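Quem somos

23 de dezembro de 2019
Por Redação da Skidero

A Skidero começou numa sala emprestada nos fundos de uma padaria, com duas máquinas de costura, uma mesa de corte que balançava e uma encomenda de cobertores para uma pousada que nem tinha aberto ainda. Gostamos de contar essa história porque muita coisa mudou de lá para cá — o endereço, o tamanho da equipe, o telhado, que finalmente parou de pingar — e o jeito de trabalhar ficou bastante parecido. Continuamos cortando com calma, conferindo cada costura contra a luz e ligando para o cliente quando alguma coisa não sai como combinado.

Hoje fazemos e consertamos roupa de cama, cobertores, mantas e peças acolchoadas. O conserto, que no início era um favor para a vizinhança, virou metade da nossa vida. Chega aqui de tudo: colcha de enxoval que passou por três casas, edredom que o cachorro resolveu abrir no meio da noite, casaco forrado que perdeu o enchimento num ombro só. A pessoa quase sempre se desculpa ao abrir a sacola, e a gente sempre responde a mesma coisa, que já viu pior e que dá para ver o que se faz. Em 2019 passaram pela nossa bancada 1245 peças para reparo, e 116 delas voltaram uma segunda vez, porque o dono se animou e pediu também uma barra nova ou um bolso a mais.

Nossa oficina principal fica na rua Lalmont, num sobrado de janelas altas que pegam o sol da manhã inteira. Embaixo estão o balcão, o corte e as prateleiras de tecido; em cima, a costura e uma cozinha pequena onde o café passa o dia todo (quem vier buscar encomenda, por favor, suba e tome um). A outra unidade, a Briltden, cuida das lavagens e do reenchimento, serviços que pedem espaço e muita paciência com a umidade.
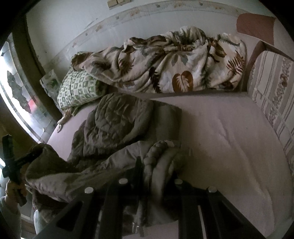 Caderno da Casa Skidero — n.º 212 — p. 4

O que nos move, no fundo, é uma ideia muito simples sobre a casa das pessoas. Um quarto vai se formando devagar, com o lençol que sobrou de um jogo antigo, a manta estampada que alguém deu de presente, a faixa de papel na parede que ninguém teve coragem de arrancar. As coisas não precisam combinar para fazer companhia umas às outras. Quando recebemos uma peça para restaurar, procuramos respeitar isso: mantemos a estampa gasta, usamos linha de tom próximo e só trocamos o forro se o forro realmente pedir.

Em junho lançamos o projeto Chiba, do qual temos um orgulho danado. São oficinas gratuitas de remendo e costura à mão, abertas a quem quiser aprender, desde adolescentes até avós que já sabem tudo e vêm pela conversa. Cada participante traz uma peça de casa e sai com ela consertada, ou pelo menos bem encaminhada. Os retalhos das nossas mesas de corte vão todos para lá, separados por peso e por cor, e até agora já distribuímos 3000 pacotes deles — uma quantidade que nos surpreendeu quando fomos fechar as contas do ano.

Se você tem uma peça querida esperando no fundo do armário, traga. O orçamento é feito na hora, sem compromisso, e dizemos com franqueza quando o conserto não compensa. Atendemos também por encomenda, com tecidos escolhidos no balcão, e enviamos amostras pelo correio para quem mora longe. No inverno a fila cresce um pouco, então vale a pena se adiantar e deixar os cobertores conosco antes do frio.

Itens relacionados
Como guardar cobertores durante o verão
Projeto Chiba: inscrições e materiais
Reenchimento de edredons na unidade Briltden
Tabela de prazos para consertos
Como chegar à rua Lalmont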